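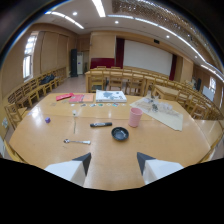

The big table, with the pink cup on the corner of the mat and the books at the back.

Minutes, reading room tidy-up, February

There were five of us: Ginevra Sanna, Serena Zuccaro, Rosario Greco, Benedetta Fabbri and me, Jenő Bodnár, scribbling as usual. We started at 6.15 and got stuck on the table straight away!

1. Books. The red and orange ones go back on the shelf (Serena will do it). I'd like to borrow the one with the map on the cover first.

2. Spoon and pink cup. Back to the kitchen, please. Rosario offered.

3. Chairs. Benedetta wants 13 more for the spring talk. We'll ask Parisi for a price.

Next meeting in March, Ginevra to bring cake.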